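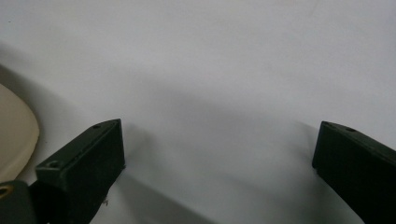 Vindum Grasp Planner 3
Software for parallel-jaw grippers

Print this page | E-mail this page

Vindum is sold by Drostton as a planner that will pick "anything that fits the jaws." We stock it, we support it, and we would word that more carefully. It takes wrist camera images, proposes grasps, ranks them and hands the best one to your arm controller. It does this well for some goods and poorly for others.

Where it earns its price

Soft, open shapes are the strong suit. Shoes, clogs, cups and pouches give the planner a rim or a wall to work with, and it will put one finger inside an opening and the other outside if the model thinks the wall can take it. Older planners we carried wanted to close over the whole object and ran out of jaw. 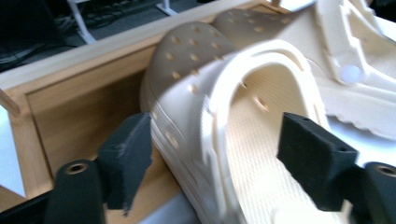 Squeeze is the setting to watch. Foam footwear gives under load, and Vindum reads finger position to guess how much. The guess depends on your pads. Change the pad material and you have to run the calibration again, whatever the quick start card says. Plan on 200 grasps before you trust the new numbers.

Pale goods on a pale table are the weak spot. With bright overhead light the segmentation loses edges, and the confidence score doesn't drop as much as it should. Drostton says the June update fixes this. We ran it and saw fewer bad proposals, but we still saw them. Dim the light or put down a darker mat.

What you get

- Planner and wrist camera calibration tool
- Driver for the Collet motion controller
- Log viewer (slow with long sessions)
- 3 seats, one site

What you don't get

Bin planning. Vindum picks one item at a time and doesn't care which of two matching items it takes first. If you need left and right kept together, you will write that logic yourself or buy the Naklow sequencing module, sold separately. The demo videos don't make this clear.

Price: $2,805 per site. Updates are included for the first year. Ask for the trial license and run it on your own goods before you order.

Reader comments (3)

gripnrelease: Agree on the pads. We swapped ours, skipped calibration and spent a morning blaming the arm.

mk_cell4: Does the log viewer still freeze when you scrub backward? That was the dealbreaker for us.

pallet_jane: The confidence score is decoration. We set our own cutoff from finger width and ignore it.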